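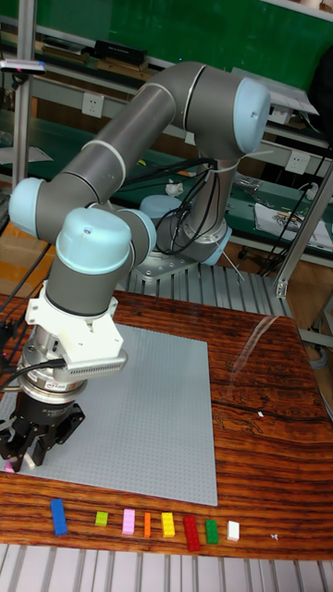

Figure 7. Gripper in hover position over the lower left corner of the baseplate, with the bricks in a row in front of it.

7. Teaching the table plane and the baseplate to the planner

This section explains how to tell the Asska planner where the table and the baseplate are. You must complete section 6 (camera check) before you start. If you only changed the bricks and did not move the plate, go directly to 7.3.

The planner works with three frames. The frame "base" is fixed to the foot of the arm. The frame "table" is on the wood surface. The frame "plate" has its origin at the lower left corner of the baseplate, seen from the side where the bricks are laid out. All positions in the brick list are given in "plate", so a small error in this frame will be repeated in every placement.

7.1 Before you start

1. Open Asska and load your cell file. If you have no cell file, load the file hesberg_default and save it under a new name.
2. Set the speed limit to 60 mm/s. The field is under Motion, Limits.
3. Check that the tool in the status bar is the same as the tool on the arm. The tool entry must include the bracket and the flange, and the length must be measured to the tips of the fingers.
4. Put the baseplate flat on the table and press on all four corners. It should not rock.

Caution: The speed limit in Asska is not a safety function. Keep one hand near the emergency stop during all steps where the arm moves.

7.2 Teaching the plate frame

1. Choose Frames, New, Plate from three points.
2. Close the gripper. With open fingers the software does not know which tip you are using, and it will take the middle between them.
3. Bring the arm to the hover position shown in Figure 7. The fingers point straight down.
4. Go down slowly in jog mode until the tips nearly touch the corner stud. A sheet of paper should still pass between them. Press Record P1.
5. Go up again before you move sideways. Repeat for the lower right corner (P2) and for the upper left corner (P3).
6. Press Compute. Asska shows the angle between the two edges. A value between 89.5 and 90.5 degrees is accepted. If the value is outside, delete P3 and record it again first, it is the point which most users get wrong.
7. Press Save frame.

Note: The order of the points matters. If P2 and P3 are exchanged, the frame will be computed without an error message but the Z axis points into the table. Look at the blue arrow in the 3D view, it must point up.

7.3 Brick detection

The detector looks only inside the pick zone. Bricks outside of it are ignored, also when they are clearly visible in the camera view.

1. Lay the bricks in front of the plate with a free space of one finger width between them. They do not need to be parallel. A brick that lies at a slight angle, like the blue one at the left end of the row in Figure 7, can stay as it is.
2. Choose Perception, Pick zone and draw the rectangle around the row. Leave out the plate itself.
3. Set Exposure to 400 and press Detect.
4. Compare the list with the table. Every brick must have one line with colour, length and angle.
5. If a brick is missing, change Exposure to 415 and detect again. Do not change the colour thresholds at the same time.

Note: A varnished or glossy table can give a bright streak under ceiling light. When the streak crosses the pick zone, white and yellow bricks are sometimes merged to one. Move the row away from the streak, or turn off the lamp which causes it.

Note: Small pieces and dust on the wood can be detected as a white brick. Set Minimum area so that they fall out of the list, or simply remove them.

7.4 Dry run

1. Choose Plan, Dry run. The arm goes over each brick and over its target on the plate, but it stays at hover height and the gripper does not move.
2. Watch the cables at the wrist when the arm turns to the last brick of the row. If they become tight, press Stop and set Wrist preference to "short way".
3. If the planner stops with error 521 (no path to target), the target is normally too near to the foot of the arm. Move the plate towards you and repeat 7.2 completely.
4. When the dry run ends without error, save the cell file. The first real placement is described in section 8.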